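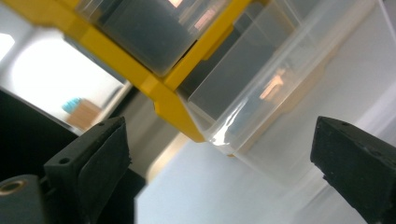 Fig. 1. Drawers of a small storage organizer with a yellow frame.

Transport Infrastructure Projects
Lecture 6: Baggage systems and the trial period
Notes by Gilberto Huamán

1. Where we stopped last time

In Lecture 5 we discussed how the area of a terminal is calculated from the traffic forecast. Today we look at one system inside the terminal, the baggage handling system, and at the period between the end of installation and the first flight. In many project schedules this period is a single bar called "testing". The purpose of the lecture is to open this bar and see what is inside.

We use the same case as before, the regional airport at Imine. The design day has 4,000 passengers, of which 2,000 are departing. Please keep the second number in mind, because the outbound baggage system does not see arriving passengers at all. In the last homework several students sized the check-in belts with the total. Transfer bags are a separate flow, but Imine has no transfer traffic.

2. The path of a departing bag

The bag is weighed and labeled at check-in. It goes on a collector belt to the screening machine. Behind the machine there is a decision point: cleared bags continue, and the others go to a second level where an operator looks at the picture. After this comes the scanner which reads the label, and then the sorter, which pushes the bag to the chute of its flight. If the label cannot be read, the bag goes to manual coding. There a person reads the number with a hand scanner or types it in.

In the Imine project these parts came from two suppliers. Nulico delivered the belts and the sorter. Kravchuk delivered the control software and the scanners. The screening machines were bought by the airport itself under a third contract. Every line between two parts in your sketch is therefore also a question: is this line inside one contract, or between two? Draw the lines between contracts in a different color. You will see that most of the difficult tests are on these lines.

3. Four levels of test

Factory test. The supplier shows single machines in his own hall. The client should be present, and should bring his own labels and his own bags.

Site test. The same machines are tested after installation, each one alone. Direction of the belt, emergency stop, motor temperature, noise.

Integration test. Machines of different suppliers work together for the first time. Messages are exchanged between screening and sorting. Here the clocks of all the computers must agree, otherwise a bag "arrives" before it was sent and the control software loses it.

Operational trial. The real staff work with the system for a simulated day, with check-in agents, loaders, security and the information desk. The question is now if the people can run the airport, including what they do when a belt stops.

A common mistake is to shorten the third level when construction is late. The end date was already announced, the first two levels belong to the suppliers, and the fourth is visible to the press. So the time is taken from the integration test, and its open points are carried into the trial.

4. The February trial at Imine

In the first operational trial 796 bags were put into the system. Of these, 154 went to manual coding, so nearly one bag in five. The station had one workplace. The queue reached back to the sorter, and the sorter stopped itself as it was programmed to do.

The first explanation in the site meeting was that the scanner was defective. Jerome Rivera, at that time the test manager on the client side, asked for the rejected labels to be kept and sorted by check-in desk. Most came from the same group of desks, where the printers had been loaded with a different label paper. The print was too pale for the scanner. Compare this with Section 2: the printers were not in the Nulico contract and not in the Kravchuk contract. They came with the furniture of the check-in hall.

The paper was changed and the trial was repeated before the opening date was confirmed. A second workplace for manual coding was also added. We will discuss in the seminar if this second measure was necessary after the first one.

5. Recording of defects

Each defect needs a number, a location, a date, one responsible person and a class. At Imine the defects were kept in a database called Pillar, and three classes were used:

Class A: the airport cannot open with this defect.
Class B: it can open, with a written temporary procedure.
Class C: to be repaired within the warranty period.

The discussion is always about the border between A and B. Read the temporary procedures carefully. If the same two employees appear in five different procedures for the morning peak, then these defects together are Class A, even if each one alone is Class B.

6. For the seminar

Draw the path of the bag at Imine from memory and mark the contract borders.

Write a temporary procedure, maximum one page, for the case that the label scanner is out of service from 5 a.m. to 7 a.m. Name the positions that you need and where these people are taken from.

Calculate the share of manual coding for which one workplace is sufficient. The coding time per bag is in the handout for Lecture 4, table 2. State your assumption for the peak hour.

Please bring the sketch on paper. Next lecture: fire protection and smoke extraction, first part.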